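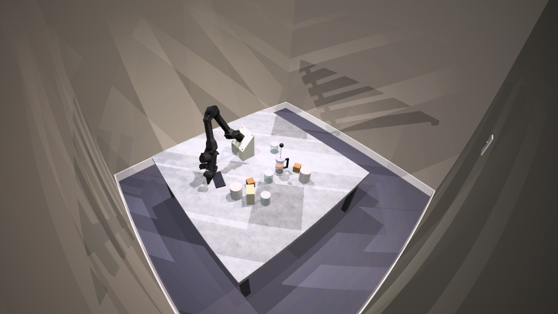
The practice table inside the computer. The arm, the coffee press and the light are all made by a program.

Home | Stories | Try It | Ask Us | For Teachers

How does a robot learn in a room that does not exist?
By Nele Pfeiffer
Print this page | E-mail to a friend

Imagine you want to teach a robot arm to pick up a small orange cube. You could put a real arm on a real table and let it try. It would try very slowly, and it would drop many things. A coffee press made of glass can be dropped only one time.

The researchers at the Weldu lab do it another way. They build the table in a computer first. Such a made-up world is called a simulation. It is a little like a video game, but the player is a robot program.

Look at the walls in the picture. Do you see the strange stripes and the pointed shadows? They have a job. Carola Hellwig, the leader of the project, wanted to know if shadows can confuse a robot. A person knows that a dark patch on a table is only shade. A robot program must learn this. At the beginning it may think that the edge of a shadow is the edge of a box!

So the team made a test. They took two copies of the same program. The first copy practiced in a room where the light was always the same. The second copy practiced in 1028 rooms. In each room the light came from a new place, and the shadows had new shapes. Sometimes the walls also got another color.

After this practice both copies moved into a real robot arm, and each one had to pick up a cube 25 times. The tries were done in the evening, with a lamp standing beside the table – a hard light, with long shadows.

The first copy got the cube 15 times. Its favorite mistake was to close its gripper next to the cube, on the shadow. The second copy got the cube every time except two.

Changing the practice room again and again has a long name: domain randomization. You can think of it like learning to ride a bicycle. If you ride only in your own yard, a street with bumps will surprise you. If you have tried grass, sand and stones, you are better prepared.

The method does not solve everything. Clear things are still difficult, as light goes through them and bends. Raili Eskola is working on this question now, and she hopes to have her first results in December.

Try it: Put a cup on a table in a dark room and move a flashlight around it. How many shapes can the shadow have?

Contact | © Poritz Science Pages for Children | Back to top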